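Progress report to the Dosent student project fund
Clivham Robotics Club, two-arm garment handling project
August 11, 2021

This report covers the work done since our last report in April. It follows the headings in the grant agreement. The spending sheet has been sent separately.

## Summary

The club set out to have students program a pair of robot arms to take a garment, put it on a hanger, and place the hanger on a rack. Both arms are running and share one controller. Students can record a motion by guiding the arms, play it back, and edit it. Taking a hanger off the rack is the most reliable part of the work. Getting cloth onto a hanger is the least reliable, and most of our remaining time will go there.

We are three weeks behind the schedule in the proposal. The delay comes from a wrist motor that had to go back to the supplier, Javunholm, and from a rewrite of the recording software that took longer than planned.

## Students and sessions

Eight students are enrolled, and all of them have completed the safety module. They work in pairs. One student runs the arms while the other keeps the log, and they trade places halfway through the session. Five of the students had no programming experience when they joined. They started with single-arm exercises and moved to two arms in the second month.

The log has turned out to be more useful than we expected. Each attempt gets a line with the garment, the hanger, the starting position, and the result. The current log holds 936 attempts. Students use it to decide what to work on next, and the write-ups for the MacPherson student showcase will draw on it.

## Equipment

- Both arms are mounted on the rail and calibrated. Calibration is checked at the start of every session.
- The cables were rerouted along the outside of each arm in April. Before that, they caught on the elbows during wide moves.
- A camera is fitted above each wrist. Students can use both views when they review a recording.
- The rack, hangers, and clothes are ordinary household items. We chose hangers in different colors so that the log entries would be easy to match to a recording.

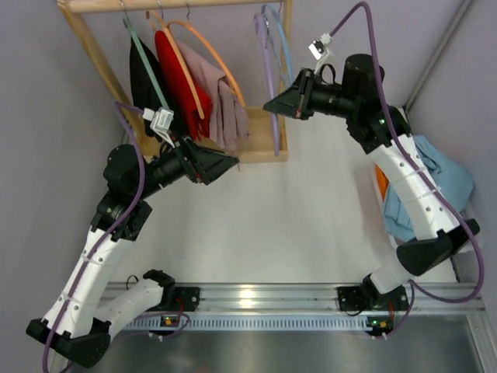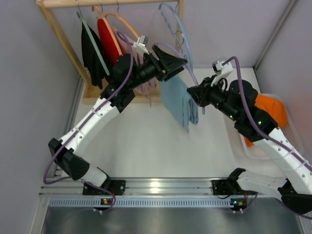
*The two arms at the rack, with garments and colored hangers.*

## Results against the proposal

**Milestone 1: both arms moving safely in a shared space.** Complete. The software stops both arms if the planned paths come too close. Students tested this at low speed first and then at working speed.

**Milestone 2: remove and replace a hanger.** Complete for empty hangers. With a garment on the hanger, the arms still bump the neighboring one when the rack is crowded. Students are trying a slower approach from the front – it helps, but it adds time to every attempt.

**Milestone 3: put a garment on a hanger.** In progress. The difficulty is keeping hold of the hanger with one gripper while the other deals with the cloth. Thin fabric slides out of the grip, and folded fabric is often picked up by two layers when only one is wanted. A change to the gripper tips is planned, and two student pairs have drawn up designs.

**Milestone 4: public demonstration.** Not started.

## Problems and changes

The rewrite of the recording software was not in the original plan. The first version saved each arm's motion in its own file, and the two would drift out of step on playback. The new version saves them together. Older recordings can't be opened in it, so students had to repeat some of the early exercises.

We also dropped the button-up shirt from the list of test garments. It would have taken up sessions we need for the main task.

## Next period

1. Print and test both gripper tip designs, and keep one.
2. Repeat the Milestone 2 tests with garments on the hangers and the rack full.
3. Finish Milestone 3 with one garment type before adding others.
4. Prepare the demonstration and the student write-ups.

We are asking the fund to move the Milestone 3 deadline back by three weeks. No additional money is requested. The unspent part of the travel line would cover material for the gripper tips, if the fund agrees to the transfer.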